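The Box on the Table
How shared snacks became a fixture of the working day at Dunleavy

In the staff dining room at Dunleavy, the long table is rarely without something to eat. Lunch is served at noon, but the busiest period comes at 3 p.m., when the kitchen is closed and the kettles are in use.

The practice of keeping a common box of snacks began with Paraskevi Gavalas, who manages the building on behalf of Brernstead. Employees had been storing crackers in desk drawers, where they were forgotten and went stale. She asked that they be brought to one place, and nearly 30 people now contribute.

Contents vary with the season and with whoever has last been to the grocery store. Crackers and dotted biscuits in long packets are the mainstay, among them packets marked "WEI DAN." Smaller items fill the gaps, and savory flavors are well represented - an orange bag labeled 椒盐味, or salt and pepper, is one such choice. The box itself is shallow, with tape around the rim, and sits on a checked plastic tablecloth.

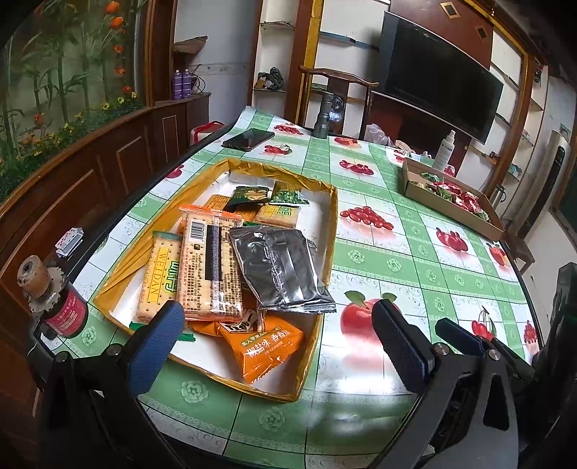

Keeping Order

The rules are few. Packets remain sealed until someone intends to share them, and opened ones are finished the same day or moved to a tin. Ezequiel Zamudio checks dates at the start of each month and wipes down the table after the afternoon break.

A proposal to replace the box with a vending machine was considered in December and declined. Staff preferred the existing arrangement, Ms. Gavalas said, and several had already promised to bring favorites back from their holiday travel.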